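Documentation > Danladi Bench Kit > Set-up Guide > 5. Comparing grippers on folded cloth

5.3 Two-arm comparison procedure

Use this procedure after both arms have passed the joint check in 5.2. It compares two grippers on the same cloth, from the same starting position, with the Clenero controller running both arms. Allow one session per gripper pair. Do not swap fingers partway through a session.

Before starting

- Both arms powered from the same supply and homed.
- Wurent fingers fitted on one arm, Prirunden fingers on the other. Record which is which on the run sheet.
- One microfiber towel, folded once.
- Black tape, cut into short strips.
- A plain backdrop behind the table. Patterned cloth upsets the fold detector.

Marking the cloth position

1. Lay the folded towel flat between the arms with the doubled edge toward the operator side.
2. Smooth the towel by hand from the center outward. Light creases are acceptable. A ridge that stands up from the surface is not.
3. Tape the position on the tabletop. Put strips at the corners first, then add short pieces where each gripper comes down.
4. Press every strip flat with a fingernail. A lifted end will be picked up with the cloth.

NOTE: Keep the care label at the same corner for every run. The label is stiffer than the cloth and changes the result if a finger lands on it.

Setting the approach height

5. In the controller, open Approach and select the first arm.
6. Lower the gripper over its back corner of the towel with the fingers slightly open.
7. Stop when the fingertips are 3 mm above the tabletop. Save this as the Hover point.
8. Lower in single steps until one fingertip makes contact. Save this as the Touch point.
9. Repeat steps 6 to 8 for the second arm.

CAUTION: Do not save a Touch point with both fingertips loaded. The wrist servo will hold against the table and overheat. If the servo current stays above 28 percent at rest, raise the arm 2 steps and save again.

NOTE: Check the cable loops at each wrist before the first full descent. A loop that is too short pulls the gripper off vertical near the bottom of travel – the error is small but it repeats on every run and looks like a finger fault.

Running the comparison

10. Set the run count to 47 for each gripper. Shorter sets did not separate the two finger types in bench trials by Michalis Liapis.
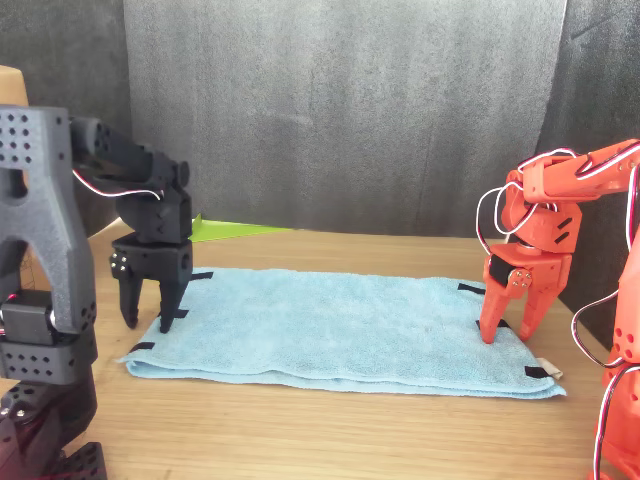 11. Start with one arm only. The other arm stays parked at its Hover point.
12. After each run, return the towel to the tape marks by hand. Wait for the Ready prompt before reaching into the work area.
13. Score each run as Clean, Double or Miss. Use Double when the fingers take both layers.
14. When the set is complete, park the first arm and repeat with the second.

CAUTION: Parked arms remain under torque. Press Hold on both arms before moving the cloth.

If the Double count rises toward the end of a set, inspect the finger pads for lint and repeat the set from run 1. Send run sheets and controller logs to Ehsan Soomro by Friday – logs without a run sheet cannot be matched to a finger type and are discarded.

Continue with 5.4, Exporting results.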